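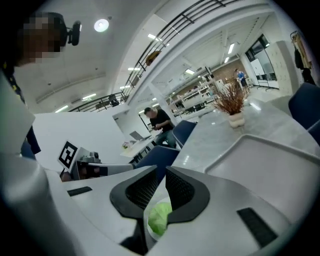 I went to the Trimik open day because my brother-in-law told me there would be free pastries, and I want that on the record before I say anything about robots. There were no pastries. There was coffee in a big steel thing by the door, and a woman with a clipboard who gave me a sticker that said ZEREN, my last name, with two e's where I only use one. (It's Zern. I've given up.) Then she walked me past the lockers and the long white shelves at the back and told me to find a seat anywhere. I ended up close enough to the demo table to see the fuzzy green ball between the black pads of the gripper, and all I could think about was my dog. Dodemow would have had that ball under the couch in 7 seconds.

Yes, my dog is named Dodemow. My daughter was four. We let her choose.

Anyway, the person running the demo was Sérgio Esteves, and he had the kind of voice that makes you sit up even when you're hungry. He said the robot arms lived in another building and we'd see them in August if we came back, but today was for the hands. People do the job first, he said, with the grippers, over and over, and the arms learn from that. Somebody asked how many times over and over was.

"For the ball? We're at 3519," he said.

"And how many do you need?"

"More," he said, and a few people laughed, but he didn't, so they stopped.

I should explain that I was not there as a fan. I spent nineteen years packing glassware at Paulík, down by the river, until they put in the new line and gave us each a cake and a handshake. It was a good cake! I'm not bitter about the cake. But I'd been carrying a little speech in my head the whole drive over, all about hands and what they know, and I was going to give it in the question period, in front of everybody, and then go home feeling tall.

Then he asked if anyone wanted to try.

I don't know why my arm went up. I think it was the coffee. The next thing I knew I had one of those grippers in each hand, and they were heavier than they looked, and I could feel my old work shoulder start to grumble about it. He put the ball on the table. Pick it up, he said, and put it in the tray.
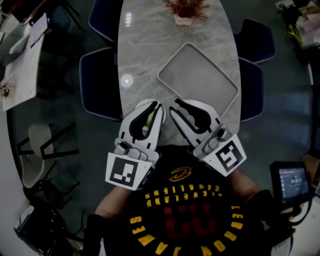 I dropped it. It rolled off the table and under a chair, and a boy crawled in after it and handed it back to me like he was returning a wallet. I dropped it again. The third time I stopped looking at the tips and thought about a wine glass instead, one of the thin ones we used to ship 2000 at a time before Christmas, how you never squeeze, you just arrive on both sides together and wait for it to come along with you. And up it came. I carried it over that tray so slowly that the boy started humming.

"You've done this before," Sérgio said.

"Not this," I said.

He asked if I'd do it again, a bit slower if I could, and would I mind if they kept it. Kept what, I asked. The recording, he said. The way you did it.

So there went my speech. I stood there with my arms out in front of me like a lobster and I couldn't find the first line of it. I thought about the girls on the line, and Marta, who could wrap 230 tumblers before the first break and never once looked down. Where did all that go? Into a cake, as far as I knew.

"How much does it pay?" I said.

He told me. It was better than Paulík, which made me mad all over again - nineteen years! - and then I asked if there was parking, and he said there was, behind the building, and I did the ball eleven more times before the clipboard woman came to tell us they were closing up.

I got home late. Dodemow met me at the door with his own ball, the disgusting one, and dropped it on my shoe. I bent down and picked it up with two fingers, very slowly, both sides together, and he looked at me like I'd lost my mind.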